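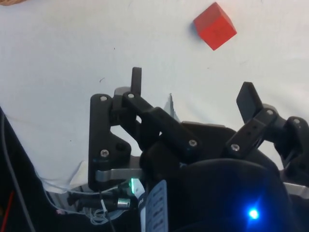 Bandside Listings: what is in the file

A single table of entries from the back pages of Bandside, the gay, lesbian, bi and trans newsletter that came out of Skorkholm for as long as anyone would staple it. Back pages means groups, meetings, discos, lifts offered, rooms wanted, letters under a paragraph long and the apologies for last issue's mistakes. The front half of the newsletter is not included. It was mostly reprinted from elsewhere and we don't have the rights to it.

The table has 2930 rows and 9 columns. It was frozen on January 1, 2022 and has had small corrections to spelling only. If you have a copy with a different row count, you have one of the drafts that went round by email, and you should throw it away.

Maintained by Sushil Dixit, who also typed most of it.

Before you use it

People have asked for this file so they can show how big the scene in Skorkholm was. I would rather they didn't. A listing is evidence that somebody sent in a listing. The Gevik women's night appears in issue after issue with the same wording and the same typing error, and I have spoken to two women who say it had stopped long before the notice did. Going the other way, there was a trans support evening that everyone of a certain age remembers and which is in the table once, under "misc", with no address.

So please treat any chart with "number of groups" up the side with suspicion, including the one I drew myself for the library talk. I have taken it out of the download.

There is also a habit of reading the newsletter as the voice of the whole town. It was put together by whoever had the key to the duplicator. For a long stretch that meant men who lived near the harbour and didn't much care for the people up the hill, and you can see it in what got a box round it and what got squeezed in at the foot of the page.

Columns

issue: the number printed on the cover. Where two issues carry the same number (it happens) the second has a b after it. Where the cover is missing I have guessed from the dates inside and put a question mark.

page: as printed. Blank if the page number was trimmed off.

section: the heading the entry stood under. Copied as it is, including "Gays Day's Out".

text: the entry itself, typed out in full apart from the removals described further down. Line breaks are gone. Spelling is left alone.

kind: my own label. Group, one-off event, personal, trade, letter, correction, misc. This is the weakest column in the file and it is the one everybody sorts by.

place: what the entry says. If it says "usual place" then the column says "usual place". I have not tried to work out where the usual place was, though I have opinions.

when_text: the time or day as worded. "First one of the month unless raining" is a real value.

removed: yes or no, for whether anything has been taken out of text.

note: anything else. Some of these are grumpy and I have left them in. 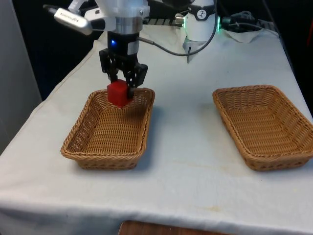 Red cube held just over the inside of the left wicker basket.

Where the copies came from

Most came from a box left to Ots, the drop-in above the old bakery, and were scanned there on an office machine that cuts off the outer edge of anything wider than it likes. The rest came from people's lofts. No library held a run. One library said it did, and when I got there it had the listings magazine of a brass band league with a similar name.

I was told the Ots box was complete. It isn't. At least five issues are missing altogether, going by the numbering, and the numbering is not to be trusted either, so it may be more. One issue exists only as a photocopy of a photocopy and a good part of its back page is grey soup. Where I could not read a word I typed [?]. Where I could nearly read it I also typed [?], after an early version in which I had cheerfully invented a pub.

How it was typed

By hand. We tried text recognition software on the first batch and it turned the typewritten pages into something nobody would mistake for English. A newer program did much better at first glance, which worried me more. It tidied things. It changed "dyke disco" to "dike disco" and one first name to a commoner one. I went back to typing.

A second person checked every page of the first year and then life got in the way. After that, checking was patchy. The note column says "checked" where it was done, and if it doesn't say so, assume it wasn't.

I am wary of quoting an error rate. I retyped a handful of pages blind to see how I did and the differences were small, mostly commas. But I picked the pages, and I expect I picked nice ones.

Names and people who did not ask to be here

This is the part I have changed my mind about most often.

The newsletter was handed round by people who trusted one another, and it was never meant for a search box. Somebody who put a first name and a phone number in the back of it was talking to a few hundred readers at best, in a town where being found out could cost you a job or your children. That they did so in print doesn't settle the matter, whatever I was told by a very confident man at a conference.

What I have done is this. Phone numbers and home addresses are out. Surnames are out unless the person was standing for something, running a business under that name, or has since told me they want it left in. First names stay in the group and event listings and come out of the personals. Old names of people who have since changed them are out wherever I know about it, and I am sure there are some I don't know about.

Each removal is marked in the text as [name], [phone] or [address]. I have not used made-up replacements. They look tidy and then somebody quotes one.

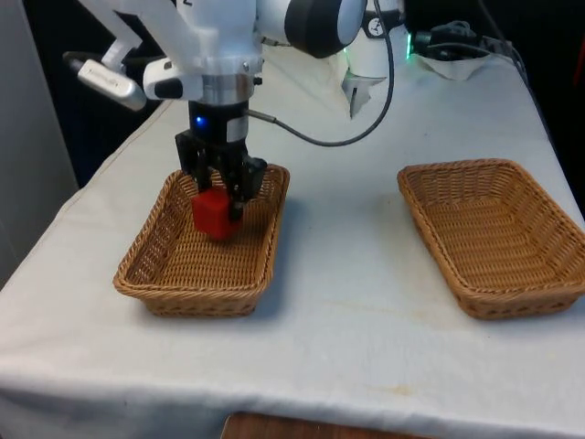 All of which leaves plenty of ways to work out who somebody was. A first name, a job, a street with a certain kind of shop on it, and anyone who lived in Skorkholm at the time will have it in a minute. I don't think this can be fixed without gutting the table, and I don't think saying "anonymised" on the front would be truthful, so it doesn't say that. It says "some details removed".

If you find yourself in here, or find someone you looked after or lived with, write and tell me what you want done. You don't have to prove anything or give a reason. Up to 15 rows may go in one update without my changing the file name; beyond that I will put out a new version and say so.

Words in the text

The entries use the words people used. Some were friendly then and are rude now, some were rude then and have been taken back, and some were rude on purpose in an argument that ran for most of a year between the letters page and the disco committee. I have not starred anything out. I have also not written a glossary, having read a few, and noticed that each one was mostly a record of who its author had fallen out with.

Please don't run one of those mood-scoring tools over the letters. I have seen the result. It rated a funeral notice as cheerful because the family had asked for bright clothes, and it marked almost every trans entry as negative because of the word.

Things you could use it for, with care

Local history, if you are also talking to people. Looking at how listings were worded and how that changed. Finding out which venues took bookings from gay groups under a plain name and which put it on the board outside. Checking a memory, bearing in mind that when the table and a memory disagree the table has been wrong about as often.

Things I would not use it for

Counting members, couples or attendance. Mapping, at least below the level of the town. Saying when a group started or ended. Claims that something was "the first", of which the newsletter itself makes a great many, several of them about the same bar. Training anything that writes, please.

Known problems

Rows from the March double issue are in twice in places, once from each copy. The two copies differ slightly in what has been inked out by hand, and I didn't want to choose.

The kind column drifts. Early on I put walking groups under one-off event. Later I decided they were groups. I never went back.

Some entries were jokes. There is a listing for a naturist bell-ringing weekend which I took at face value for far too long, and I have had a kind letter about it. There may be others. If a venue seems unlikely, look at the initials.

The file is saved with commas between columns and the text column is full of commas, so it is quoted. Some spreadsheet programs will still make a mess of it, and will also turn certain issue numbers into dates. Open a fresh copy if that happens, and don't send me the messed-up one to mend.

Use and credit

You may copy it and use it for anything that isn't on the list above. Credit Bandside and the people who wrote it before you credit me. If you print whole letters, ask first. I can sometimes find the writer, and they have usually got something to add, or would like to take it back.

I would be glad to hear from anyone holding other issues, even torn ones.

Contact: Sushil Dixit, care of Ots, Skorkholm | Text of entries © their writers | Back to top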